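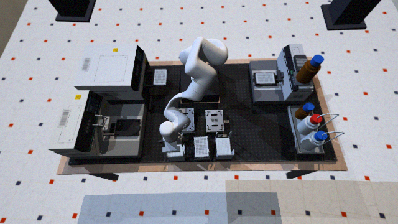 Most of my September went into teaching an arm to move plates, and I have come around to the view that the teaching is the nicest part of the job. At Pumphrey we used to type waypoints in by hand (I still have the notebook, poor thing), but since we switched to Katico you can take hold of the simulated arm with a little hand controller and just steer it where you want it, while it remembers the route. So I spent long, happy afternoons creeping the gripper down over the small gray plate stand near the front edge, backing off, and creeping down again. The two nests to the right of it, the one marked 96 and its neighbor, are harder, because the arm has to fold itself up and come in from above, and my first tries looked like somebody parking a truck in the dark!

Stistby, our real cell, got its first lessons the other way, with me pushing the arm along by the wrist. I recorded 41 runs like that before my shoulder complained. By remote control I got to 133, and we kept all but four of them. The hand-guided ones are smoother, I think, though the remote ones are so much easier to redo that I can't really bring myself to go back.

One small tip, if you're starting out: slow down for the last bit. I run the controller at 70 percent speed for the long swings and drop it right down near a plate. Next up is Hurnavar, which has a different gripper, so I'll be learning all over again.

Print this post | E-mail this post
Notebook > Robots > Teaching by hand
Comments (4)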